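Set in the Cup: Pirjo Toivonen on Small-Batch Plaster Samples

Pirjo Toivonen has run the materials bench at Tranetti for most of her working life. The workshop supplies test castings to restorers of interior moldings, and most of what leaves the building is small, white and dull to look at. She agreed to talk about how the samples are mixed, covered and kept, on the condition that the conversation stayed on procedure. We spoke at the bench on April 16, 2026, with her colleague Lempi Keskinen weighing powder at the other end of the room.

Why cups

The workshop used to cast its samples in silicone molds. Toivonen gave them up when the cleaning took longer than the casting.

"A silicone mold is a good tool if you need a shape," she said. "We don't need a shape. We need a known volume of plaster that has set under known conditions. A paper cup does that, and you can tear it off."

Plastic cups were tried in between. They release well, but the wall does not breathe at all, and the outer skin of the sample stays damp long after the top has hardened. Paper with a thin lining falls somewhere in the middle. The lining keeps the water in the mix during the first hours, and once the cup is peeled the whole surface is exposed at the same moment.

The current stock has a printed pattern on the outside. Toivonen did not choose it.

"The plain ones were out. The print makes no difference to the casting. What matters is the lip. If the lip is rolled unevenly, the wrap does not sit down on it, and you get a dry edge on one side."

Mixing

Each batch takes 400 grams of powder, weighed dry, with the water weighed separately in a clean vessel. Keskinen does most of the weighing. She adds powder to water, never the other way, and lets it sink before she touches it.

"You wait until the surface goes flat and gray," Keskinen said. "Then you stir slowly, from the bottom. If you whip it you put air in, and the air comes out as holes on the face that we want to measure."

The workshop compares two binders at present, sold under the names Dumel and Garnis. Keskinen finds Garnis slower to take up water and easier to pour. Dumel thickens early and has to be in the cup before it starts to drag on the spoon. She would not say which she preferred. "They are for different jobs," she said, and went back to the scale.

The pour is made in one go, to a level below the rim. Toivonen is strict about the gap. If the mix is poured to the top, the wrap lies on it and prints every fold into the surface. With a gap, the wrap touches only paper. The cup is tapped on the bench to bring up bubbles, and after that it is left alone.

Covering

Most of our conversation concerned plastic film. Toivonen considers it the step that decides whether a sample is usable, and the one that new people rush.

"An open cup dries from the top," she said. "The top shrinks a little ahead of the rest, and you get a skin. You can't see it, but you can hear it when you tap. A lid would be better in principle. We had lids from Ahonen for a time, and they never fitted the same way twice. Film fits every cup, if you pull it properly."

Her method is to cut the piece larger than looks necessary, lay it over the opening, and pull on opposite sides in turn until the middle is tight. The excess goes down over the outside of the cup and is pressed flat with the palm. Wrinkles on the outside wall are harmless. Creases over the opening are tolerated if they stay clear of the plaster, though she prefers to redo them when the mix is fresh enough to be moved.
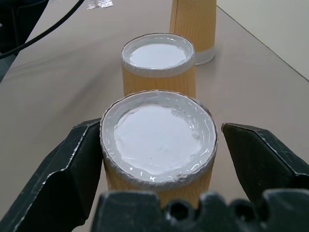

Storage and labels

Covered cups stay on the bench until the plaster is firm, and only then go to the shelf. Carrying them earlier tilts the surface. Toivonen once labeled the film itself, but the writing left with the film. Now the mark goes on the base before the pour, in pencil, with the binder and the batch. A second copy goes in the book.

The film comes off after two days. The cup is slit down the seam with a short blade and peeled away in one strip, and the sample is set on a wire rack with air under it. It is weighed until two readings in a row agree.

"People ask how long that takes," Toivonen said. "It depends on the room. In March the heating is on and the air is dry, and they go fast. Later in the year they don't. I don't write a number of days on the sheet. I write the weight."

What gets rejected

A sample is thrown out if the face is pitted, if it has set on a slope, or if the book and the base disagree. The last is the most common. Toivonen keeps a few of the rejected ones for practice with the blade — mostly the sloped castings, which peel the same as any other.

Keskinen had by then finished weighing and wanted the bench. Toivonen moved her papers to the windowsill and asked whether there was anything else about the film.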